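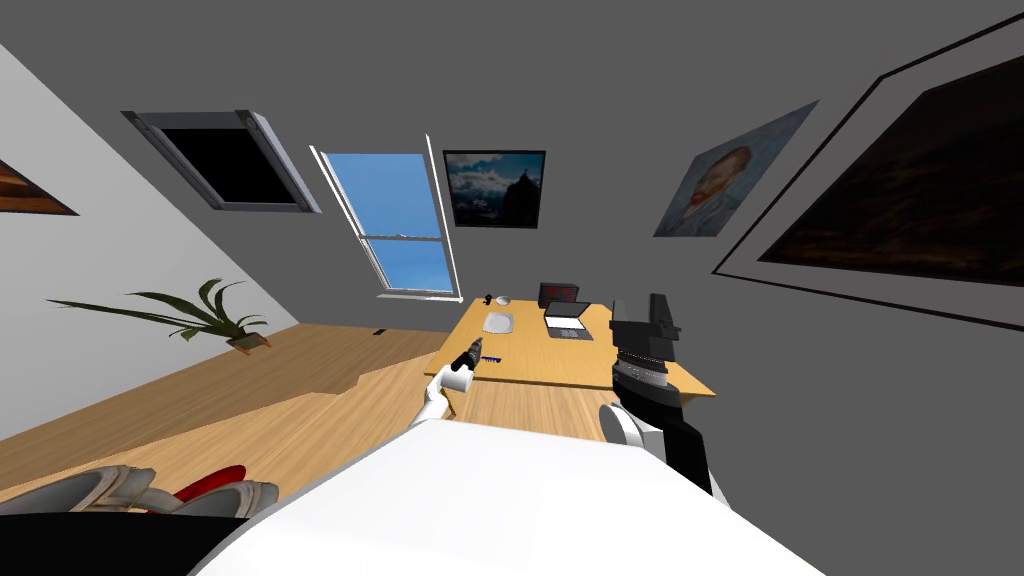 # Reading the Click Clause

Most offices that lease a copier sign two agreements at once. The first covers the machine. The second covers service, and it bills by the page. Thilini Pramanik audits such contracts for Trirov, a small firm in Calmont, and she starts with the second.

A service contract sets a base volume and a rate for each page beyond it. Color and black pages are metered separately. At Samarakoon, a property office with one floor-standing copier, the meter showed 2138 color pages in a single month against a base of 500. The overage was billed correctly. The base had been copied from an older lease, written when the office printed almost no color.

Three terms decide most of the cost:

- **Page definition.** Some contracts count an 11 x 17 sheet as 2 clicks.
- **Escalation.** An annual increase of 5 percent is often allowed without notice.
- **Reconciliation.** Monthly billing penalizes uneven use. Annual billing averages it. 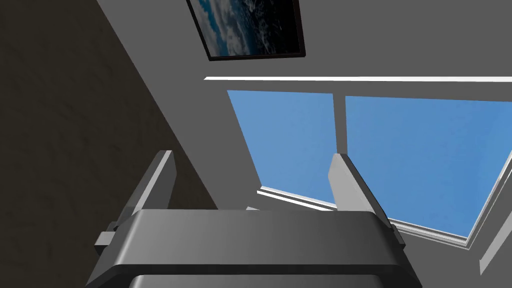

*Page last changed: April*

Toner is usually included, but the contract assumes a fixed page coverage. Offices that print floor plans or flyers exceed it, and the dealer may charge for extra cartridges. Waste toner bottles and staples are commonly excluded.

Obaidul Bhuiyan, a field technician at Padel, recommends printing the meter page from the machine's own menu on the day each invoice arrives. Remote reporting can fail after a network change, and the dealer then bills an estimate. Estimates are corrected on request if the customer holds a dated reading.

Pramanik asks for the return terms last. Freight is normally paid by the lessee, and the notice window may close about three months before the lease ends.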